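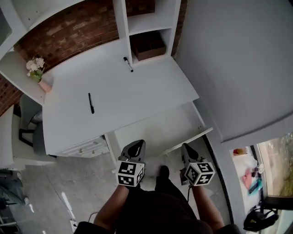 Briltstead Brickworks open day: visit notes

The Briltstead works opens its gates to the public one day a year, in May. I went with a party of 10 from our building conservation evening class. The notes below follow the material through the plant, which was also the order of the tour. Firing and drying get the most space because they were the reason I went.

Clay supply

The works draws on two beds in the Wondside pit, on the other side of the road. The upper bed is a yellow-brown weathered clay, plastic and fairly sandy. The lower bed is a gray shale that breaks into flat lumps and has to be crushed before it will take up water. Neither is used alone. The upper clay shrinks too much and the shale is too short to extrude without tearing at the corners.

Digging is done in a dry spell in summer and the clay is laid down in a stockpile in thin horizontal layers, alternating between the beds. When it is wanted, the loader takes it from the end face, cutting through all the layers at once. This does most of the blending before any machine touches it. The stockpile we saw was well down and the layering showed clearly on the cut face. Clem Grimshaw, who led the first half of the tour, said that a pile left over one winter grinds noticeably easier than one used fresh, and that frost does the work.

Soluble sulfates are the main chemical problem at Wondside. They come to the surface in drying and leave a white scum that firing then fixes in place. Barium carbonate is dosed at the mixer to tie them up. The dose is set by test for each stockpile and is not changed until the next one is opened.

Preparation

From the box feeder the clay passes to a wet pan mill, then to two sets of rolls. The gap on the second set governs the largest piece of limestone that can reach the brick. A lime nodule that goes through the kiln becomes quicklime, takes up moisture from the air afterwards and blows a cone-shaped flake off the face. A tray of returned bricks with this fault was on show. All of them dated from a period when the rolls had worn hollow in the middle. The rolls are now reground in place on a fixed schedule.

After the rolls the clay goes into a souring store, where it sits covered for several days so that the water evens out. We were allowed to handle some. It was noticeably smoother than the feed at the pan mill and held a thumbprint without cracking at the rim.

Forming

There are two lines. The extrusion line makes wire-cut bricks and most of the volume. The press has a vacuum chamber ahead of the auger, and the column leaves the die onto a lubricated plate. The die was made by a toolmaker in Provov and has separate adjusters on each side to balance the flow. If the center runs faster than the corners, the corners drag and tear. If it is badly out, the column has a built-in twist that only appears in the dryer.

The texture is put on between the die and the cutter. On the day it was a drag finish with a sand coat for the Pirihi, a red multi with darker patches. The sand carries a small amount of manganese dioxide, and the patches come from that.

The second line is soft mud molding, run by four people and stopped for lunch during our visit. The clay there is much wetter. A lump is rolled in sand, thrown into a wooden mold with enough force to fill the corners, struck off with a wire and turned out onto a pallet. Jarrah Hoani restarted it early for us and made a row of standard bricks, then one plinth stretcher, which needs a mold with a loose piece. The creases on a handmade brick are folds in the surface where the sanded clay has met the side of the mold. They are wanted by architects and are controlled by how the lump is rolled.

Visitors could try molding a brick at a side bench. Mine was short in one corner. The usual cause is a lump that is too narrow, and the fix offered was to throw harder.

Drying

I had not appreciated how much of the plant is given over to this. The drying chambers take up more floor than the kiln. Air comes from the kiln's cooling zone, with a gas burner to make up the balance when the kiln is running slowly.

The cycle for the wire-cut bricks is 40 hours. The first part is run warm and very humid, so that the brick heats through with little loss from the surface. Only then is the humidity let down. Nearly all the shrinkage takes place early, while the water between the clay particles is leaving and the particles are closing up. Once they touch, shrinkage stops and the rest of the water can be driven off hard. Cracks seen after firing are, in most cases, drying cracks that firing has opened.

Handmade bricks go more slowly, on racks in separate chambers. They contain more water and vary more from one to the next, and a schedule set for the average would lose the wettest.

The chamber we walked into had just been emptied. The fans run on tracks and move up and down the length of the chamber, so that each stack gets moving air and then a rest. Clem Grimshaw described the rest period as the more important of the two. It lets water move from the core to the surface.

Firing

The kiln is a gas-fired tunnel with a single track. Each car carries 3,000 wire-cut bricks, set in blades with gaps between them for the hot gas. The cars are pushed in at one end by a hydraulic ram and the whole train moves up by one car length at each push. Sand in a trough along each side seals the car deck from the space below, where the wheels and bearings must stay cool.

Peak temperature for the Pirihi is 1,087 °C on the control thermocouple. I asked why such an odd number. The setting was arrived at by trial against a color panel, and the thermocouple in question reads differently from the brick. The number therefore has meaning only for that kiln and that instrument. Pyrometric rings placed within the setting are used as the check on actual heat work, and their readings are plotted by position on the car. The top outer corners fire hardest.

The preheat zone is held back between the points where carbon burns out and where the body begins to close. If this is rushed, the center stays short of oxygen and the result is a black core, sometimes with bloating. A broken brick was passed round with a core of this kind – gray-black, with a sharp edge between it and the red. On the way down there is a slow step through the quartz inversion at 573 °C. Bricks that pass it too quickly sound dull when struck.

The lab

Huiling Peng runs the lab, a single room beside the dispatch office. Tests in progress were water absorption by boiling, compressive strength and a size check on bricks laid end to end against a steel scale. Freeze-thaw testing goes to an outside house because the panel needs a cabinet larger than the room.

Her main point was on the difference between absorption and suction. Absorption is how much water a brick will hold. Initial suction is how fast it takes water up through the bed face, and it is the figure that matters to the bricklayer. A high-suction brick pulls the water out of the mortar before it can be adjusted. The Wondside handmades are on the high side and the data sheet tells the user to wet them briefly before laying. In our class wall we had not done this, which may explain the joints at the east end.

Ctibor Štefanec asked about matching old walls. The works will do trial firings for a repair job, but only from a cleaned sample, and preferably more than one. A weathered face can be a long way from the color of the body beneath.

Practical points

Entry is free but the kiln tour must be booked, and the slots fill before the day. Closed shoes are required. The path to the pit viewing point is steep and was slippery after rain in the morning. Parking is in the stockyard, on broken brick. Tea was available in the canteen until 3 p.m.

Seconds are sold from the yard by the pallet or loose. Nisha Vashisht bought enough loose Pirihi to finish the class pier, and they are stacked behind the workshop, under the sheet.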